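List archive | Previous by thread | Next by thread | Reply | Log in

Re: [bead-and-trinket] Keeping bracelets and chains in a metal tin 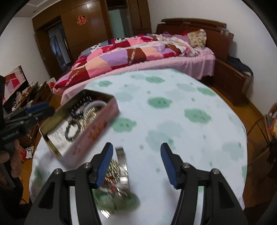
Is a metal tin a good place to keep beaded bracelets for a long time?
It is good enough if the tin is dry inside and the heavy pieces do not lie on top of the beads.

Dear Jacinto, dear all,

thank you for your message, which I have read two times because I have the same problem in my own bedroom. I put your words below and answer between them. Please excuse my English where it is stiff.

Jacinto Escobedo wrote on December 31, 2020:
> I have inherited my aunt's jewellery, nothing valuable, all of it in
> one tin. The chains are in one big knot with the beads. Must I cut
> something? And how do you people sort such a thing?

Please do not cut. I had also a knot of gold-coloured chains and strands of beads, and it needed two evenings but it came apart. I spread a cloth on the table, lay the knot flat and never pull at an end. With two sewing needles I open the middle of the knot a little, then I go to another place and open there. A drop of baby oil helps with thin chains, but keep it away from the beads, the thread drinks it and becomes weak.

For the sorting, I take everything out that is in one piece and has a closed form. The bangles go first, my white one always stands up at the end of the tin and is in the way. After this the bracelets of beads. The dark one I keep in the tin, lying in a circle. The green one I like to have outside, it looks like jade but I have never asked a person who knows, so I call it only the green one. The silver metal band also comes out. Metal links scratch, and I learnt this on a glass bead that I was fond of.

> My aunt kept a paper in the tin, folded, very old. Throw it away?

Keep it, at least until you have read it slowly. In my tin there is also a folded white paper with printing on it. My mother put it there, and I leave it because it was always there. If the paper in your tin feels damp, this is a sign that the tin is damp also, and then you must dry both before you close the lid again.

> Somebody on the list said tins rust and I should buy a proper box
> with small drawers.

I think this was Skelley, who has a nice one from the shop in Erkau with 60 compartments. I have seen it and I was jealous for one day. But then I thought, I own perhaps twenty pieces, and I would forget in which drawer they are. In an open tin I see everything. My tin is pink-red, the decoration on the outside is faded, and on the inside of the rim the metal is bare. On such a place the rust begins, so I wipe it with a dry cloth in June and again in winter. I do not paint it. Paint can come off on the beads.

If you want divisions, cut a strip of thick card and bend it to a zigzag. It costs nothing.

> And where do you do this work? My kitchen table is too dark.

I do it in the bedroom, on the table with the pale cloth, the one with the green clouds. The bed with the patchwork quilt is just behind. Please do not sort on the quilt itself! Vukadinović wrote to us once about a clasp which went into a seam and was found after the third washing.

One question I have also. The elastic in one of my bead bracelets is becoming long. The shop Brakari sells a roll of 100 metres, but this is enough for the whole list. Does somebody want to share it with me? I can send by post.

With kind greetings to all, and to your aunt's tin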